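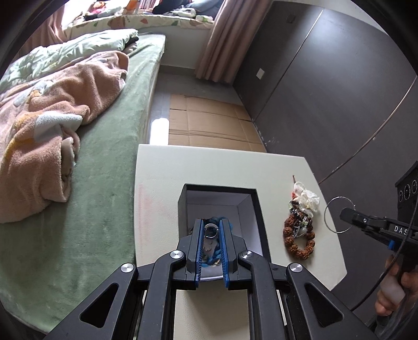
After ten minutes with the gripper she had stopped looking at her own hand, Carola Fröhlich told the group, and she wished every plant tour let visitors hold the equipment. Her comment set the tone for an afternoon that ran well past its planned finish.

CLOTGATE, Tue 1 July - Prosine opened its home handling project to the public for the first time this week, with live demonstrations in a furnished bedroom and a long, lively question session afterward. The project, called Nelis, looks at how robots can learn to handle the small, tangled, awkward things people keep at home. The day drew 61 visitors, far more than the team had dared hope for, and it was a joy to have them!

The demonstrations centered on hand-held grippers. The operator holds the tool by its handle and works two padded fingers, and what the operator does is recorded so that a robot arm can later be trained on the same kind of motion. Jewelry was the theme of the day: rings, beaded bracelets, thin chains and earrings, plus a small black display box to work with. Visitors who had come expecting factory parts were quickly won over, and several stayed to watch the same ring go in and out of the box again and again.

"Jewelry is a wonderful teacher," said Mamta Sisodia, who leads Nelis. "A chain never lies the same way again once you've touched it. You plan one grasp, the beads roll, and you have to come up with another. That's exactly what we want the robot to see."

Operators worked in short sessions of 24 minutes, then handed over. Between sessions, visitors could sit down at a practice table in the next room and try a gripper themselves. Beads were the favorite, earrings the hardest by a wide margin. Hauke Kohlhase, who builds the finger linkages, spent most of the day at that table, swapping pads and showing people how a lighter pull on the trigger often gives a better hold.

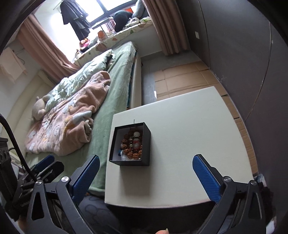

The bedroom was left furnished on purpose. A robot that is going to help at home has to cope with blankets, clothes, daylight from a window and whatever else happens to be there, and recordings made against a plain backdrop don't prepare it for that. Vusumuzi Visser, who runs the recording sessions, walked visitors through how the team resets a task, changes the starting position of each piece and begins again. He also talked about dropped pieces. Those recordings are kept and marked, and he got a good laugh when he admitted that a fair number of them are his.

Visitors asked plenty of sharp questions. How much force is too much for a clasp? (Still being worked out.) Can the same tool handle cloth? (Yes, and towels are next on the schedule.) Could someone with arthritis use a robot like this to put on a bracelet? That last one led to the best conversation of the day, and the team has already asked two of the visitors involved to come back and help plan a new set of tasks.

Nelis began in March as a joint effort between Prosine and Rothe, which supplies the recording software. Lutz Sperling of Rothe said the open day had given his side a long list of things to fix, starting with the playback screen, and that he was looking forward to every one of them.

A second open day is being planned for the fall, with more time at the practice table. Schools and community groups that would like a place can write to the Nelis team at Prosine's Clotgate office.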